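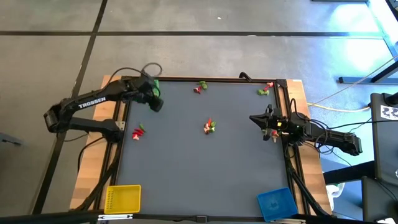

Page last changed: 12 September 2025

Specimen Refrigerator and Draw Room Check
Rendbridge Outpatient Lab, Muramden and Brullbridge draw sites

Fill in at opening, before the first patient is called. Mark OK, Fix or N/A. Anything marked Fix needs a comment and initials.

Draw room

1. Chair arms lock on both sides. OK
Comment: Left arm on chair 2 is stiff but holds. Reported in February, part still on order.

2. Sharps containers below the fill line. Fix
Comment: Muramden room B was over the line. Swapped at opening. Spare containers are down to one box.

3. Tubes in date, all colors. Fix
Comment: 13 light blue tops pulled and thrown out. Check the back of the drawer, older stock gets pushed there.

4. Tourniquets single use, gloves in three sizes. OK

5. Eyewash runs clear on both sides. OK
Comment: Run it for the full time on the tag. A quick splash does not count.

Refrigerator and freezer

6. Refrigerator between 2 and 8 C, read from the inside probe. OK
Comment: The door display at Brullbridge reads low. Do not copy it onto the log.

7. Log has no blank days. Fix
Comment: Two Saturdays blank at Brullbridge. Leave them blank and write a note. Do not fill in readings after the fact.

8. No food or drink. OK

9. Door seal clean and closes by itself. OK

Centrifuge

10. Lid lock works, no cracks in the buckets. OK
Comment: The Noguchi unit is due for service at 2000 hours. Write the hour count on the yellow card each Friday.

11. Bowl wiped down, no broken glass or gel. OK

Labels and pickup

12. Label printer prints name, birth date and collection time in full. Fix
Comment: Last digit of the time is faint at Muramden. New ribbon fitted, check again tomorrow.

13. Courier box has cold packs and a signed sheet. OK
Comment: More than 67 specimens will not fit in one box. Use the second box and a second sheet.

Keep finished sheets in the gray binder at each site. Open Fix items carry over to the next day's sheet until someone initials them closed.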